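What We Bought, What We Borrowed, and What's Still on the List

Monday, June 27, 2022

I promised Wing-yan Man I would write up our equipment plan before the new budget year starts, and she has been very patient with me, so I've poured a big cup of coffee and I am finally doing it. If you run a small shop or a teaching lab and you're trying to work out what it takes to get a robot arm doing something useful on a table, I hope some of this saves you an afternoon or two. (It'll be long. My posts always are!)

The first thing I'd say is that the arm is the easy part of the budget. It has a price, somebody sends you a quote, you swallow hard and sign it. We got quotes from Juvudach and from Wakuvis, and once I had put them side by side I found that the arm took one line on each and everything else took the other page and a half. Grippers, brackets, cables, mounting plates, training days, shipping, a service plan I still don't fully understand. I had budgeted 10 percent for what I cheerfully called "extras," and I would like to go back and have a word with the person who typed that.
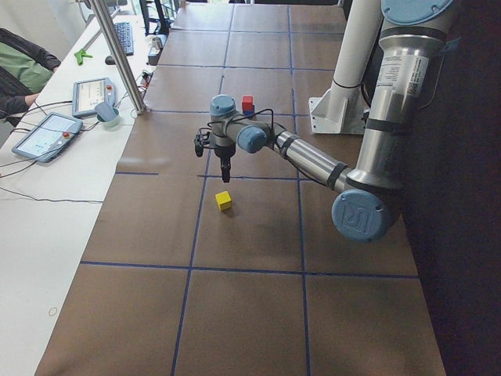 My second piece of advice is to decide what the first job is going to be before you pick the tool that goes on the end. We picked block stacking. It sounds like something for a preschool, and my brother-in-law has had a lot of fun with that, but it's a lovely way to learn. You have to pick a thing up, carry it over, and set it down where you meant to, and if it goes wrong all you've done is knock over a toy. A plain two-finger gripper is plenty for it. One salesman very nearly talked us into a fancier hand with a price tag to match, and I'm so glad Crisóforo Galindo was on that call, because he asked what it would do for us in the first year and there was a long pause on the line.

So we went with the simple one, and the difference in cost went straight into a second teach pendant and a decent desk to run alongside the table. I don't regret either.

The cheap stuff that earned its keep

I want to put in a good word for brown paper and blue tape. We cover the work table with the paper and tape it off into big rectangles, and it gives everyone a common way to talk about where things are. "One square over, close to the line" is a sentence we say all day long. When I was drawing up the plan I priced a printed mat from Visavik, and it was a handsome thing, but I couldn't make myself spend the money before we knew how large we wanted the squares. We've changed our minds on that twice already.

Do buy good tape, though. Get the wide rolls of paper too if your table is long, so you aren't piecing it together. I put 2 spare rolls of tape on every order now, whatever else is on it, and they always get used. Where one piece runs out you just lap the next one over the end and keep going, and if your line takes a little jog at the join, well, so do ours.
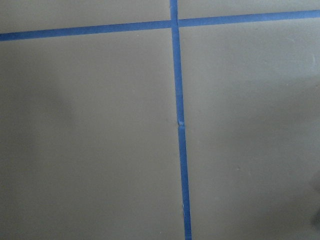 Things I forgot to budget for

Cables, first and foremost. I thought cables came with things. Some do! But they come in the length the maker thought was handy, and our desk and our table had other ideas. Measure the full run, including up and over and down the back, and then add some slack for the parts that have to move with the arm. Crisóforo keeps a tally of every cable we've had to buy separately, and he says it's up to 40, and I've asked him to please stop telling me.

Desk space was the next one. A pendant takes up more room than you'd think, and you want a keyboard and a mouse within reach, and somebody is going to set a mug down in the middle of it all. I'd planned on a little side cart. Thank goodness we got the long desk.

Then there's time, which never shows up on a quote. I wrote down one week for setup. I'd tell anyone starting out now to set aside 30 days and be pleased if they finish early. You'll want those days for the small stuff, like finding out how hard to squeeze a wooden block, or how far above the table you're comfortable having the fingers stop. None of it is difficult, it just eats up mornings.

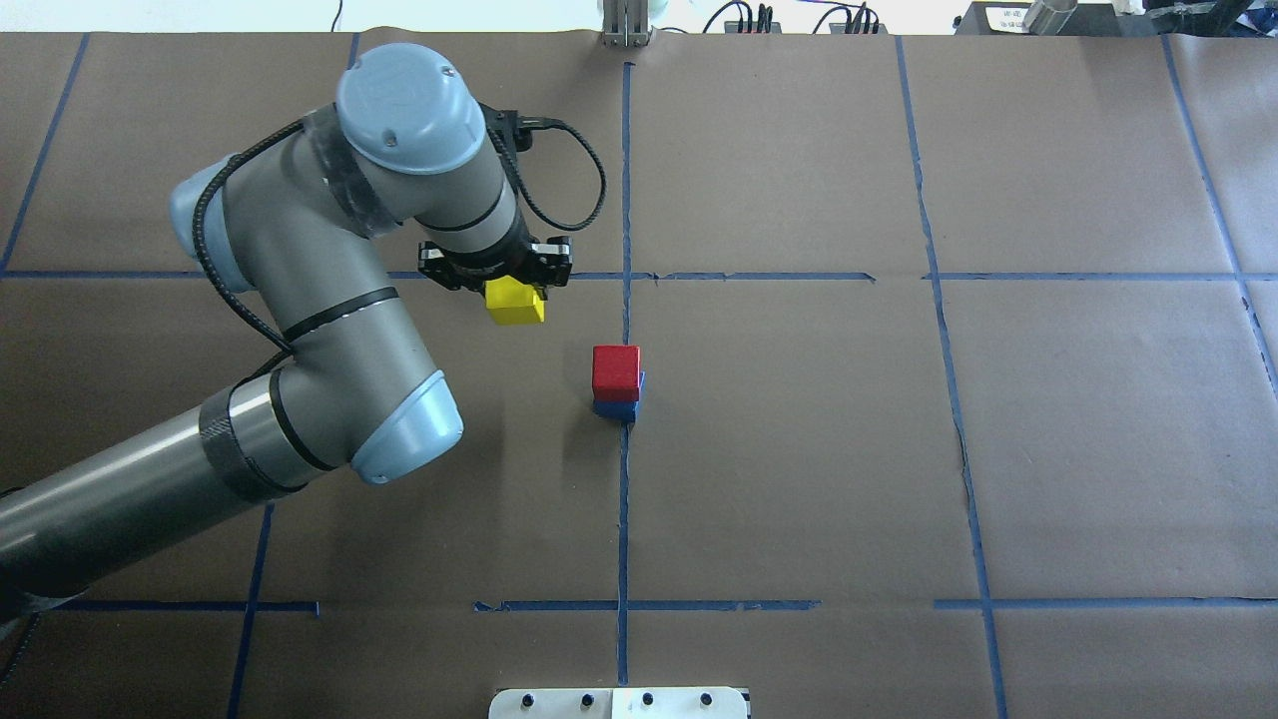
What's on the list for August

We have a little money left, and this is where I'd welcome opinions. Wing-yan would like a spare set of fingers for the gripper, and I think she's right, since waiting on a part is a miserable way to spend a week. Crisóforo wants better lighting over the table. I would like proper cable trays along the desk, and I've had a quote from Chiu that seemed fair to me, though I haven't compared it with anyone else's yet.

We talked for a good while about a second arm, too. I went home that evening quite taken with the idea and ran the numbers at the kitchen table, and they didn't come out the way I wanted. Between the mounting, the tooling and the training it would use up all of next year's money and leave us with nothing for repairs. So it's going on the page marked "later," with a star next to it.

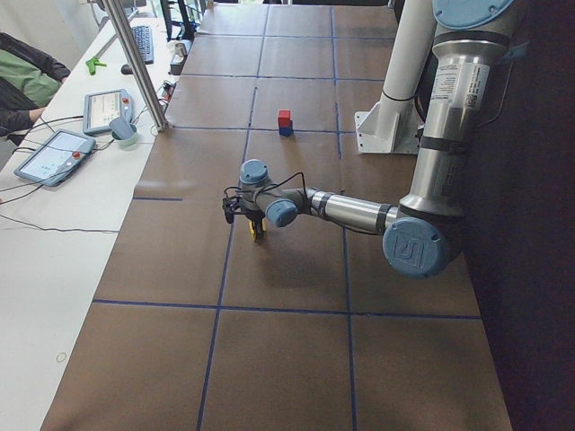

The arm above the taped table, with the red and blue blocks stacked behind the gripper.

If you've bought lighting for a setup like ours, please leave me a comment and tell me what you paid and whether you'd buy it again. I'm especially curious about glare. The order has to go in during the first week of August, and Wing-yan has already put it on my calendar in red.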